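Lists | Archive | By thread | By author | Search
Print this message | E-mail this message

Subject: Re: [nitton-users] wrist depth goes bad near thin plastic, planner stops
From: Kai-wen Su
To: nitton-users

On Thursday the Dremton group wrote:

> We are on the March build of Nitton with the stock grasp planner. Rigid
> objects are fine. When there is a plastic bag near the target the planner
> reports "no valid approach" and the arm just sits. Turning off the wrist
> depth check makes it move again, but then it drives straight into the
> film. Is there a setting between those two? We have tried raising
> depth_conf_min and it got worse.
>
> Also, does the blur gate run before or after segmentation? The docs say
> both in different places.

Second question first. The blur gate runs before segmentation. The page that says otherwise describes the old pipeline and I will fix it. If a wrist image fails the gate, the segmenter never sees it and the last good mask is carried forward for up to 14 cycles. After that the mask is dropped and the planner is told the region is unknown.

I think that is most of your problem. With a bag in view you get two failures on top of each other. The film returns bad depth, so those pixels are marked unknown. Then the arm moves in, the image smears, the gate rejects it, and the mask expires. The planner treats unknown as occupied. Raising depth_conf_min only marks more pixels unknown, so it makes sense that it got worse.

I pulled one of the rejected images out of our own logs so you can compare it with yours.

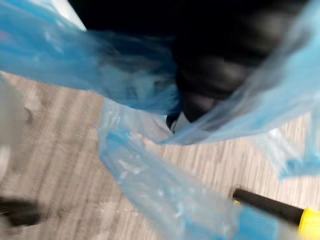
Wrist view: light-blue bag over a dark mass, black shaft and yellow handle of a tool at lower right.

Look at the folds. The film is see-through enough that the floor streaks show in places, and there are white highlights all along the creases. A segmenter trained on solid things wants to call the dark mass one object and cut the bag into several. Ours did that on most of the bag images I checked. I would not trust a single mask here even without the blur.

What we run now on the Lai cell:

1. Set unknown_policy to "cost" in planner.yaml. The default is "block". With "cost" the planner can pass through unknown space but pays for it.

2. Set unknown_weight to 17. Lower than that and it cuts through the film to save a few centimeters. Higher and you are nearly back to "block".

3. Add a settle step before each wrist capture. We hold the arm for 100 ms. It slows the cycle a little.

4. Leave depth_conf_min at its default.

Keep the force limit on while you try this. The cost map knows nothing about contact, and film can catch on a fingertip without showing up in depth at all.

I replayed 206 logged approaches with these settings and the "no valid approach" result went away on all but 14. Replay only tells you that the planner returned a path. I have not gone through them to see how many of those paths I would want to run on the arm, so please don't quote it as a success rate.

There is a separate film classifier in the Evton branch that labels thin plastic as its own class. It is slow and it does not build against the March release without a patch. If you want to test it, write to me off list and I will send the patch.

If the arm still stops after this, post your planner.yaml and the gate log from one bad run. The gate log is off by default, so set log_gate to true first.

Kai-wen

> Is there a version of the replay tool that reads the older bag files?

Missed this one. Yes, use the --legacy flag. The depth topic has to be renamed by hand.

nitton-users mailing list | Contact the list owner | Copyright the list members | Back to top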